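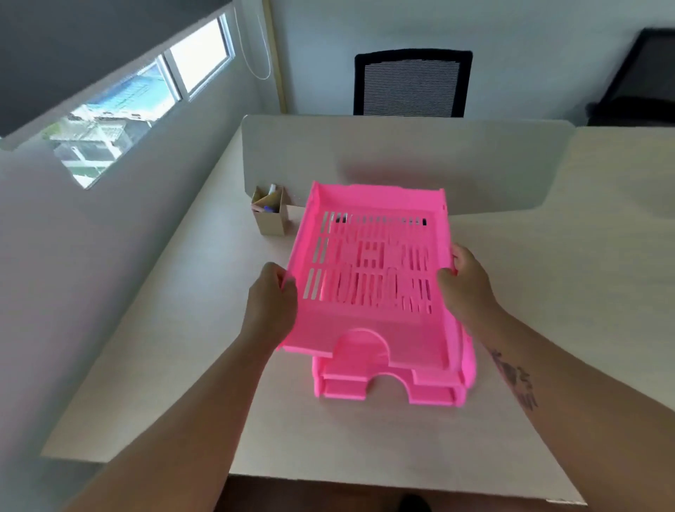
Photo: Preda Reviews

Reviews > Seasonal > Tree ornaments > Urnina Coltulach Lighthouse

Urnina Coltulach Lighthouse ornament, second edition

The Coltulach Lighthouse is a flat brass tree ornament with a printed colour panel fixed behind a pierced front plate. It is the follow-up to the Hindotside Chapel, which we reviewed when the series began, and it uses the same general build: 2 layers, four tabs, one hanging loop. The subject is a harbour light at night with a supply boat coming in. A folded card in the box gives the history of the light and a note on how the drawing was made.

Size and weight

The ornament measures 51 mm across at its widest point and 78 mm from the base to the top of the loop. It is heavier than a glass bauble of the same width. On a cut spruce it needs a branch at least as thick as a pencil, and on an artificial tree it should go near the trunk end of a wire tip. Hung from the outer third of a tip it pulled the branch down and turned to face the floor.

Construction

The front plate is etched. Edges on the review piece were clean apart from a small burr inside the gallery rail, which came off with a fingernail. The railings are the finest part of the work and the most likely to bend. They stand proud of the plate by less than a millimetre and will catch on loose knitwear.

The colour panel sits flat and shows no gap along the sides. There is a slight gap at the foot, where light from a nearby bulb leaks through. On the Hindotside piece the panel was glued and could lift in a warm room. Folded tabs are a better method. They should not be opened and closed for the sake of it, as brass of this thickness will crack.

Printing

Blues are dense and even. The lamp beam is a pale yellow that fades to nothing before it reaches the boat, and in daylight it is hard to see at all. By tree light it is much stronger. The lettering round the base is readable at arm's length. The reverse is plain, with the edition year stamped low down, and this matters on a tree that stands in a window and is seen from both sides.

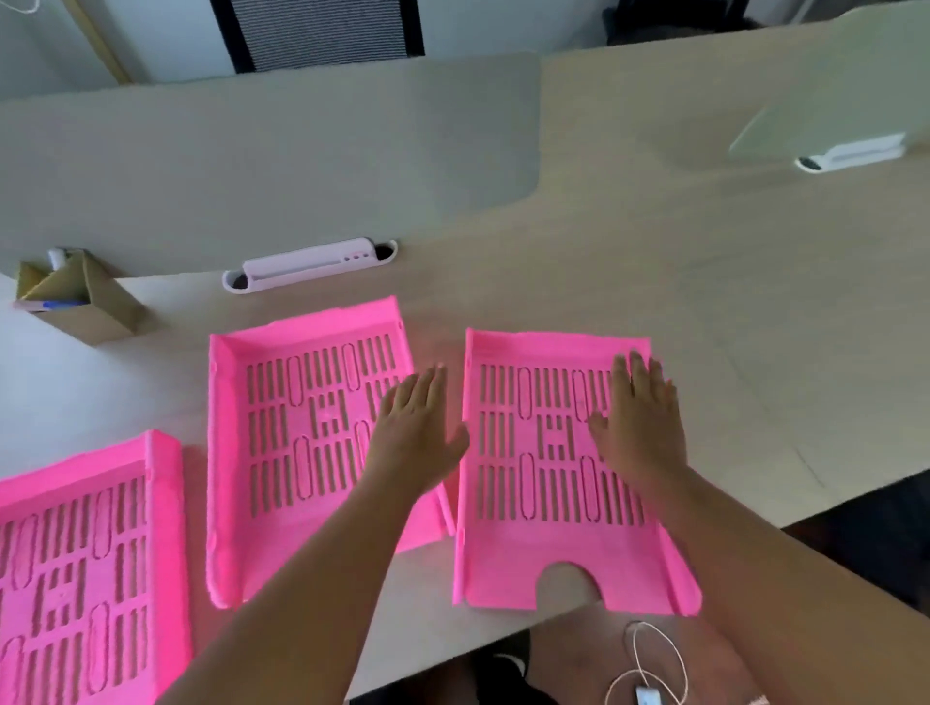
Loops and ribbon are where the series has always been weak. The Coltulach comes with a thin gold cord knotted at the factory, and the knot is too bulky to pass back through the loop, so the cord has to be cut before another can be fitted. We replaced it with 2 mm satin ribbon, left the long ends on, and tied it off flat. Anyone with several ornaments to re-ribbon will want a shallow surface with sides to stop things rolling away. Pink letter trays with slotted floors do the job well enough for flat pieces, though small jump rings can drop through slots of that sort, and a sheet of felt should be laid down first. Cut the new ribbon to 163 mm. That gives a drop that clears most needles and still leaves enough for a reef knot.

Finish

The brass is lacquered. Fingerprints wipe off with a dry cloth. Metal polish should be kept away from it: a test on the back of our older Hindotside piece took the lacquer off in a patch, and the patch had gone brown by the following September. The card in the Coltulach box now carries a warning to this effect. It is in very small type.

Box and storage

The box is rigid card with a lift-off lid and a foam insert. The insert is cut to the outline of the lighthouse, with a finger gap on one side only, and left-handed users will find it awkward. With ribbon fitted, the lid still closes. Boxes from the first edition were a little deeper, and the two do not stack neatly. 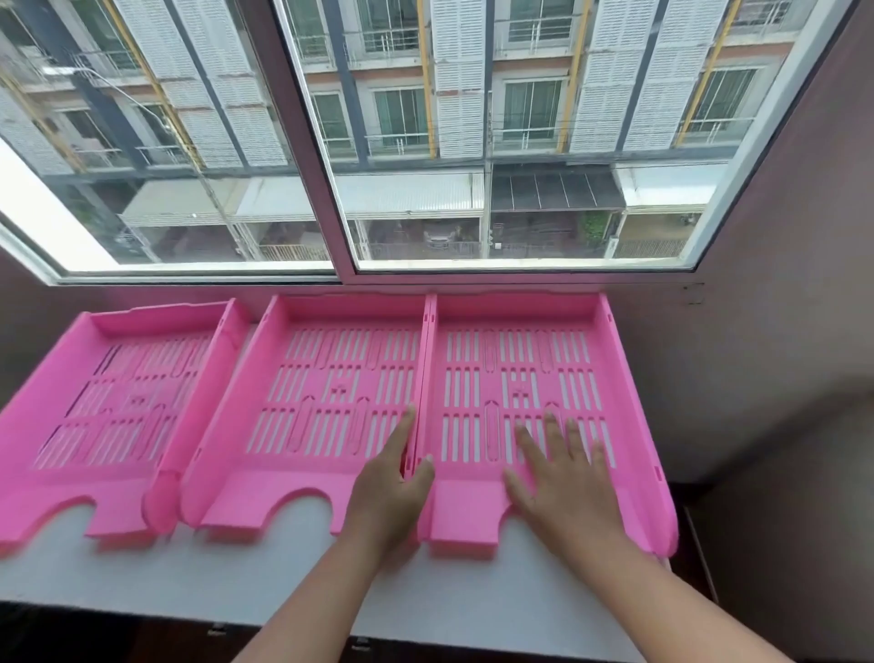 Pink document trays side by side on a white ledge.

Compared with the Hindotside Chapel

The chapel is the better drawing. The lighthouse is the better made object. Its tabs are tighter, the print is darker and the loop is brazed on instead of bent over. Buyers who own the first will notice that the new brass is a shade redder. Hung on opposite sides of the tree the difference does not show.

Faults noted

Factory cord cannot be removed without cutting.
Light gap at foot of panel.
Gallery rail bends easily.
Polish warning too small.

Verdict

Recommended for a full-sized tree with firm branches. Too heavy for a tabletop tree. Replace the cord before hanging, and keep the box.

Contact us | Copyright Preda Reviews | Back to top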